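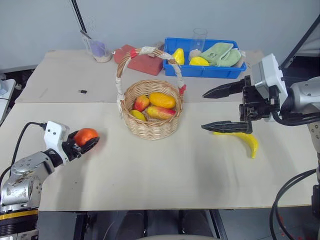
A round wicker basket with a tall arched handle. Baskets of this shape are still made by hand in small shops.

The Basket Makers Who Still Grow Their Own

The willow beds at Skernine flood twice a year, and the growers plan everything else by that. The first flood comes with the snowmelt. The second is less predictable and can follow any long stretch of rain in late summer. Willow does not mind standing in water for a while. The tractor does, and so the cutting is done when the ground is hard, starting after the leaves drop and ending before the buds swell.

Skernine is a strip of low farmland on a river bend. It has been planted in basket willow for longer than the current growers have records. At one time the whole bend was in willow, and most of the rods went out by barge to shops that made laundry hampers, eel traps and packing crates. The crates were the bulk of the trade. When cardboard boxes got cheap the orders stopped, and most of the beds were plowed up for feed corn. What remains is a planting of eight acres, worked by three families who share a cutter, a boiler and a drying shed.

They grow eight kinds of willow. Some are thin and whippy and go into fine work. Others are grown for stakes, the upright pieces that give a basket its sides. One variety turns nearly purple in the cold and fades to an ordinary brown once it dries, and new customers are often disappointed by that. The growers now send out a dried sample with every first order.

A bed is planted by pushing cuttings into the ground through a weed mat. The cuttings are short lengths of one-year wood, set close together so that the new shoots have to go straight up for light. Crowded rods come up long and even. If the spacing is too wide they branch, and a branched rod is good for garden trellis and little else. The first year's growth is cut and usually thrown away. By the third year the bed is producing usable rods, and with care it will go on doing so for decades.

After cutting, the rods are sorted by length. The method has not changed. A bundle is stood upright in a barrel sunk in the floor, and the longest rods are pulled out by the tips. Then the next longest are pulled, and so on down to the short stuff at the bottom. One person can sort a winter's cutting in a few weeks. It is cold work, and the shed is heated only when there is something to dry.

From there the rods go one of three ways. Brown willow is dried with the bark on. White willow is stood in shallow water until spring, when the sap rises and the bark slips off easily. Buff willow is boiled for hours with the bark on and then stripped, and the tannin from the bark stains the wood a warm tan. Buff costs the most to produce because of the fuel. It is also what most buyers picture when they think of a basket.

The boiler at Skernine is a long steel tank with a lid that takes two people to lift. On boiling days it is lit at 5 in the morning, and the rods come out after dark. The smell is something between tea and wet leaves. It gets into coats, and the families keep a set of clothes for it.

Much of the crop goes to a shop in Kotum, a two-hour drive away. The shop occupies a former feed store on the main street, and the old loading dock is handy for bundles too long to go through the front door. Inside there are low sloping boards instead of benches. A weaver sits on the floor or on a very short stool with the board across the knees, and the basket is pinned to the board by a spike through the base so that it can be turned.

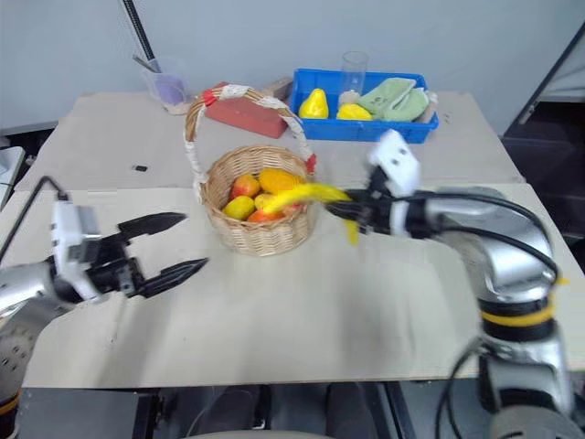 A basket begins with the base, and the base is where most beginners have trouble. Thick sticks are split at the middle and others are pushed through the split to make a cross. Thin rods are then woven around the cross, and the sticks are pried apart until they look like the spokes of a wheel. If they are not evenly spaced the finished basket will be lopsided, and there is no fixing it later. The stakes go in next, and the sides are woven up to the rim. Kotum's makers like to leave a sturdy rim on anything meant to hold weight. A thick, round woven rim over a narrower base, as on the fruit basket in the picture, gives the hands something solid to grip and opens the top wide enough to reach in without scraping the knuckles. The handle goes on last in most shops. It starts as a bow of stout willow, bent while damp and pushed down beside the stakes, and thinner rods are then wrapped around it.

The shop sells shopping baskets, log baskets, cradles and dog beds. Log baskets sell best and wear out fastest. Owners leave them beside the stove, where the willow dries until it cracks. The repair shelf at the back of the store is mostly log baskets with broken bottoms, and a new foot can usually be woven on in an afternoon. The makers prefer repairs to new work during October, when orders for the holidays are already piling up and a short job is a relief.

Prices are a sore subject. A plain shopping basket takes a skilled maker up to 8 hours, counting the soaking and the trimming. An imported one of similar size sells at the garden center for less than the cost of the willow in the local one. The makers in Kotum do not try to match that price. They sell to people who have already worn out an imported basket or two, and to a steady group of buyers who need a size that does not come ready-made. One bakery orders proofing baskets to fit an oven that went out of production long ago. A ferry line orders lost-property bins.

Teaching fills in some of the gaps. The shop runs a weekend course at Zudomen, in the old school building above the lake, and places are taken within a day or so of being announced. Students go home with one round basket each. Most never make a second. A few come back for the longer course, which runs through the winter and covers square work, lids and frame baskets. It is taught in the former gymnasium, where the floor still has its painted lines and there is room to swing a long rod without hitting anyone.

The longer course is run along the lines of a program in Riihimäki that two of the Zudomen teachers attended. They came back with a different way of finishing a border and a strong opinion about soaking times. The old rule at Kotum was a day in the tank for every foot of rod. The teachers now soak for less time and then wrap the rods in a damp blanket overnight, a step called mellowing. Rods treated that way bend without kinking and do not turn slimy. The older makers have mostly come around, though the rule is still painted on the wall above the tank.

Former students have begun planting willow at home. A bed the size of a parking space will supply one person with enough rods for a few baskets a year, and it needs little beyond weeding and a hard cut every winter. Deer are the main problem. At Skernine the growers use an electric fence, and they sell cuttings at the gate in February, tied in bundles with the variety written on a tag. Orders for the purple kind come with the same dried sample as always.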